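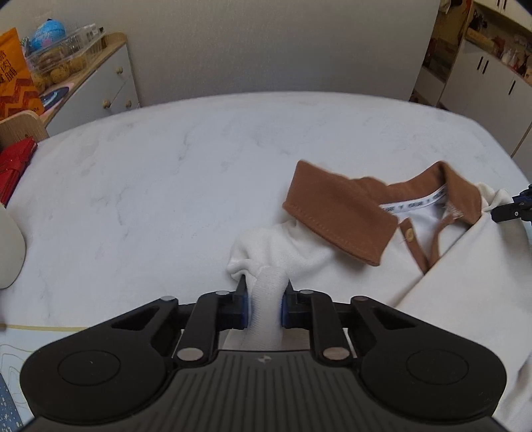
Tredodar is looking for people to take part in our October open day on teaching robots to handle clothes, and we would love to have you with us. We need 31 participants, and you don't need to know a thing about robots. What you will do is pick up shirts, flatten them and fold them with hand-held grippers in place of your fingers. It sounds easy until you try it. A polo shirt with one gripper on the sleeve and another on the shoulder has to be kept under control at both ends, and the collar tends to have ideas of its own. Most people get the hang of it after a few shirts, and then they don't want to stop!

The open day takes place at the Gillidel Building, 1530 Theodorakopoulos Avenue. Doors open at 10 in the morning. You will start with a short welcome and a practice round, and then move on to a table, where you'll work with a partner. Each table gets a basket of mixed clothes, so you may have a T-shirt one minute and a pair of kids' pajamas the next. We record the gripper movements as you work, and those recordings go into the training set for Getumer, our folding robot.
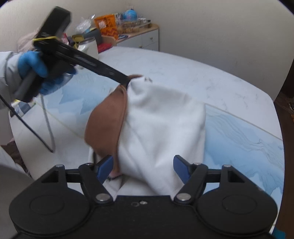 After lunch Getumer itself will be running in the main hall. You can stand behind the yellow tape and watch it work through a pile of laundry, and the people who built it will be there to answer anything you want to ask. It is slow. It is also still pretty bad at long sleeves – come and see for yourself, and tell us how you would do it. Some of our best changes came from visitors who fold a lot of laundry at home and had strong opinions about where to grab first.

Our goal for the day is 1000 recorded folds across all the tables. We'll keep a running total on the whiteboard by the entrance. A messy fold still counts, and so does one you had to start over, so please don't worry about being neat.
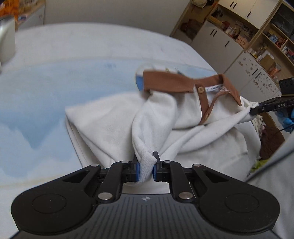

A white polo shirt in two grippers, brown collar and all.

Who can take part

Anyone 18 or older who can stand or sit at a table and squeeze a hand grip for a couple of hours with breaks. Left-handed people are very welcome, and we don't have nearly enough of them in our recordings so far. Tables can be lowered for anyone who would like to work sitting down. Just mention it when you sign up.

What you get

Lunch, a gift card, free parking behind the building, and a front spot for the Getumer demonstration. If you'd like to bring a friend or a family member to watch, go ahead. Guests can see the demonstration but can't work at the tables, as we only have enough grippers for registered participants.

What to bring

Comfortable shoes, and a shirt that is hard to fold if you own one. We will give it back at the end of the day.
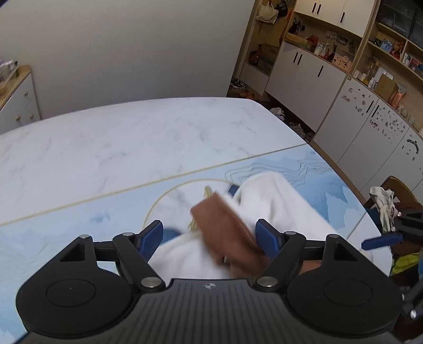
Will my face or voice be recorded?
We don't record sound, and the cameras point at the tables. If your face does end up in a recording, we blur it before the recording is stored. You'll get a consent form to read before you start, and you can change your mind at any point in the day.

How to sign up

Fill out the form on the Tredodar open day page, or stop by the front desk at the Gillidel Building and ask for a paper copy. Tell us if you'd like to come with a partner – we'll put the two of you at the same table. Once the places are filled we'll start a waiting list, and people on it will hear from us first when we plan the next one.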